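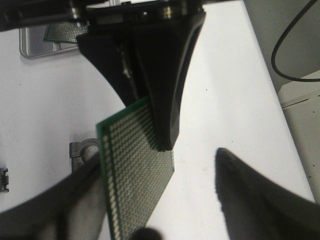
Week 7: Reading a vitamin D trial

Unit coordinator: Eleni Trajkovski
Tutorials: Damir Jurić, Lesego Matlala

Last week covered how vitamin D is made in the skin and stored in the body. This week is about the evidence for giving it as a supplement, and what to look for when you read a trial report.

What the blood test measures

The usual test is serum 25-hydroxyvitamin D. It reflects both sun exposure and diet over the previous few weeks. Results differ between laboratories and between methods, so check which method was used before you compare two papers. Check the season too. A sample taken at the end of summer will usually be higher than one taken from the same person at the end of winter.

Units

Australian labs report in nmol/L. Many American papers use ng/mL. To convert ng/mL to nmol/L, multiply by 2.5. Students lose marks on this every year. Write the unit beside every figure in your assignment, including in tables.

The Telladstead study

The set reading is the Telladstead trial (Bodin and Mladenović), which is in the course reader. It enrolled 2,323 adults living at home and followed them for 5 years. Half were given a daily tablet and half a placebo. The main outcome was any fracture confirmed by X-ray.

Points to note as you read:

Baseline levels. Most people in the trial were not deficient when they joined. A supplement has less room to help someone who already has enough.

Outside use. Participants could keep taking their own low-dose supplements. This narrows the gap between the two groups.

Dropouts. 20 per cent had left by the final visit. Look at the flow chart and see whether the losses were even across the two arms.

Subgroups. The authors report seven. Only two were planned before the trial began. Treat the others as ideas for later work.

What the trial can and can't tell us

It found no clear difference in fractures. That result applies to people like those who were enrolled. It doesn't tell us about people in residential care, people with very little sun exposure, or people with conditions that affect absorption. Keep this in mind when you see the study quoted in the news.

For the tutorial

Read the methods section before the abstract. Bring written answers to these:

1. Who was left out of the trial, and why?
2. Was the dose high enough to change blood levels?
3. Would you have chosen the same main outcome?

Damir's group meets in the Dedthorpe building as usual. Lesego's group has moved to the Delić Room for the rest of term.

The short report is due at the end of week 9. Maximum two pages, references not included.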